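捨てられないおもちゃ箱と、冬の片づけ 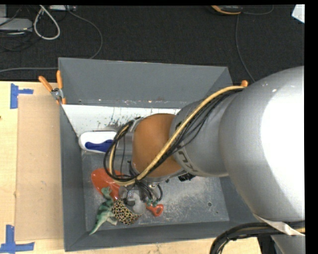 12月に入ると、わたしは毎年そわそわしてきます。大掃除というほど立派なものではないんですが、押し入れの前に座りこんで、あれこれ引っぱり出しては眺める日が一日ほしくなるんです。今年は土曜の朝から始めました。コーヒーをいれて、ラジオをつけて、やる気だけは満々で(この時点ではいつも満々なんですよね)。

まず手をつけたのが、おもちゃと工具がなぜか一緒くたになっている箱。子どものころのミニカー、積み木、景品の小さなゴム人形。その下からドライバーが出てきて、さらに下からは六角レンチが束になって出てきました。組み立て家具を買うたびに一本ずつついてくる、あれです。どの家具のものかはもうわかりません。でも捨てた翌週に椅子がぐらつきだす気がして、結局また箱に戻してしまいました。

わたしの実家は、物を捨てない家でした。母は包装紙を四角く折って引き出しにしまい、父は空き缶に釘をためこんでいました。曲がった釘まで! いつか叩いてまっすぐにするつもりだったらしいのですが、金づちの音を聞いた覚えはありません。そういう家で育つと、ひとり暮らしを始めても手が勝手に物をとっておくんです。菓子箱のリボンなんて、いまだにハサミを入れずにほどいています。

それでも2年前、引っ越しをきっかけに一度だけ本気で減らしたことがあります。片づけの本を3冊買って(この時点で3冊増えているわけですが)、書いてあるとおりに服を全部床に積みました。山を前にして途方に暮れ、そのまま山の横で昼寝をして、目が覚めたら外は暗くなっていました。それ以来、全部出すやり方はやめています。わたしに合うのは一度に一箱だけ。タイマーを15分にセットして、鳴ったら途中でもふたを閉める。これだと続くんです。

続けるうちに、自分が何を手放せないのかもだんだん見えてきました。高かったものは案外あっさり手放せます。一昨年のコートも、張りきって買ったワッフルメーカーも、人にゆずってそれきり思い出しません。困るのは安いもののほうです。去年、駅裏の雑貨店「ゼスケント」、じゃなかった「Kesent」で買った433円のブリキのカエル。ぜんまいを巻いても三歩で横に倒れる、なんの役にも立たないカエルなんですが、これがどうしても捨てられない。店名すらちゃんと覚えていないのに、あの日の雨の匂いとか、レジ横で鳴っていた古い歌謡曲とか、そういうことばかりくっついているんですよね。

友人たちに聞いてみると、みんな似たような品を持っていました。ひとりは止まった目覚まし時計。もうひとりは片方だけの手袋で、もう片方が見つかるのを何年も待っているそうです。毛糸がほつれてきたから先に繕ったと言うので、笑ってしまいました。でも気持ちはわかる! わたしだってカエルの足のさびを、綿棒で落としたことがありますから。

片づけのついでに楽しいのが、箱そのものを選ぶ時間です。前は見た目で籐のかごばかり買っていたんですが、細かいものが編み目に引っかかるし、底に砂ぼこりがたまるし、正直おすすめしません。今は底の平らな、深すぎない箱がいちばん好きです。深い箱は底のほうが地層になってしまって、下の段に何年も日が当たりません。どうしても深い箱を使うなら、中に小さな空き箱を入れて仕切ると、だいぶ探しやすくなります。うちでは海苔の缶が大活躍中。ふたは別にして、ボタン入れにしています。

それから、ラベル。きちんと「文具」「電池」と書いていた時期もあるんですが、中身がすぐ裏切るので、最近は思いきって「たぶん工具」「母に聞く」などと書いています。これが意外と役に立つんです。「母に聞く」の箱は正月の帰省に持って帰って、こたつの上で開けます。去年はその箱から出てきた鍵ひとつで、夕飯のあとずっと話が続きました。物置の鍵だと言う母と、自転車の鍵だと言う父と。どちらにも合わなかったんですけど、父が例の空き缶にしまっていました。

さて、この原稿を書いている今も、机の脇には開けたままの箱がひとつあります。タイマーはとっくに鳴りました。カエルは本棚の端に移して、ミニカーは甥にあげるものだけ紙袋へ。六角レンチの束は、輪ゴムを新しいのに替えて、また箱の中です。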